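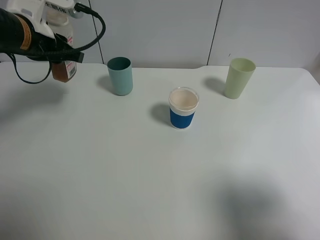
22 May 2022

Quick one, dead tired. Third week with the arm at Lamemstead. It does the pouring trials now, bottle over the cups, let go, back, again. My old job basically. I used to do 147 pours before lunch and my wrist knew every one. Now I sit on a stool with the tablet and press resume.

Sebastian says the log hit 2176 this afternoon. Said it like a birthday. Fine. No sore wrist tonight, I'll give it that.

But the talking's gone. Used to be two of us on the bench, Aurel on cups, me on bottles, complaining about the bus. Aurel's at Ollidside since April, on labels. Ate lunch by myself again. Soup.

Also whoever sits there gets blamed. Arm stops, it's "what did you do". I didnt do anything. Moved one cup over a bit like the sheet says. 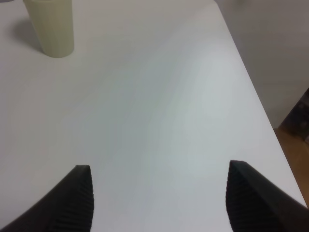
Valentin Toma reckons we should all quit calling it help until somebody's hours get shorter, and he told the shift lead so to her face. She wrote it down. We'll see.

Training for the tablet is unpaid so far, must ask. Must also ask about the stool, my back is killng me. Bed.

Comments

Haruto Tanabe: Ask about the training money in writing. We got ours at Voicu but only after four emails.

Þröstur Nørgaard: same stool problem here. bring a cushion

Aurel Ciobanu: Labels is quiet too. Bus still late.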